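Nondari home handling trial: progress report to Drivau
May 30, 2025
Prepared by Marin Trajkovski

Hello all,

It's been a busy May, so apologies if this one rambles a bit. Short version: the gripper comparison is well under way, the soft pads are doing better than I'd bet on, and I have a spending question for you at the end (sorry!).

You'll remember the plan was to run the padded fingertips against the jointed hand on the sort of stuff that lies about in a real room. Straps, bedding, carrier bags, baskets, all the floppy things that make a robot look silly. We've logged 391 attempts so far, 310 of them counted as good under the rules we agreed with you. The rest are mostly dropped straps and bags that slid off the fingers, and I've kept every one of them in the log because I think they're the more useful part.

The wrist camera has earned its keep. With only the head view I was guessing whether a pad had hold of one layer of fabric or two, and I guessed wrong a lot. Now I can see it, more or less, though white cloth in strong daylight still bleaches out and I want to sort the exposure before the next batch.
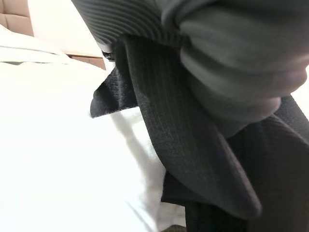
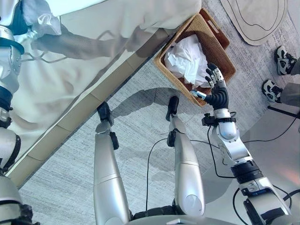
Black strap under the pad in the first, and the jointed hand at the basket in the second.

Cables next, and I know I moaned about these last time. They're still my biggest headache. Every time we shift the robot to a new spot someone has to walk round and lay them out again, and that eats a good chunk of the morning. Todorova have offered to lend us a longer set with proper clips, and I've said yes please.

On the controller side, we swapped the old one for the Zumirix and I'm happy with it so far. The closing speed is much easier to tune, and I can change the grip force halfway through a run without restarting everything (bliss). It did lose its settings twice in the first few days. Their support people sent a patch and I haven't seen it happen again, but I'd like a longer stretch before I call that one closed.

Still to do: thin plastic bags with the soft pads, folded sheets with both, and a repeat of the strap runs using the slower closing speed.

Now the money. The spare set of pads came to £1,961, a bit over what we'd put down, and they wear faster than the maker's sheet suggests. I'd like to order another set now and take it out of the travel line, which we've barely touched. Could you let me know if that's all right? Delivery is 12 working days and I'd rather not be stuck waiting.

Marin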